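Blurred wrist frames, second attempt

Evaristo Farina, notes from the Prindthorpe bench

In August I wrote that our policy for the phone and charger task learns too slowly, and I blamed the labels. I think now that I blamed the wrong thing. When an arm swings fast, its wrist camera gives us mostly stripes, and we were training on these stripes with the same weight as on the sharp frames.

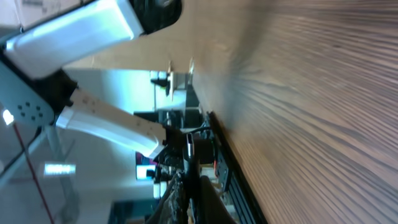
Bivadeck Notes, No. 197

The new method is simple. For each wrist frame we compute one sharpness score, and the loss of this time step is multiplied by it. We do not delete any frame, because the arm motion is still correct even when the picture is poor. The head camera is left as it was. From there the phone, the cable and the power strip stay in view together, and both grippers too.

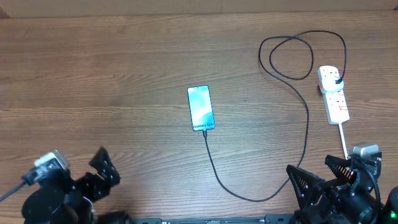 Why not simply use a shorter exposure?
We tried this first. The blur became smaller, but the pictures were so dark that the policy confused the cable with the shadows.

The score has one weakness, and I spent many evenings with it. A glossy screen close to the camera is smooth, so a measure based on edges says "blurred" also when the arm stands still. Llorente proposed to compare each frame with the joint speed
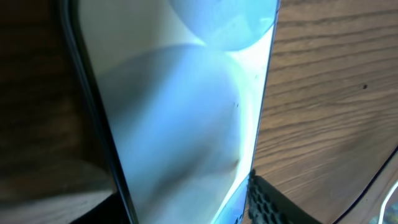

and to lower the weight only if the speed is high and the score is low. With this rule the slow frames over the phone got their full weight back, and the training curve stopped jumping.

We trained on 1076 demonstrations and kept 200 more for testing. The weighted policy reached the same validation error in half of the training steps. Final success was nearly equal to before, so I do not want to sell this as a better policy. It is a cheaper one.
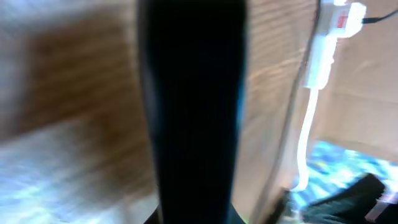

What is still open

The speed threshold was chosen by hand for our 2 arms. I would like to repeat everything on the Wasero setup, where the arms are heavier and the cameras are mounted differently. If the same threshold works there, I will be surprised.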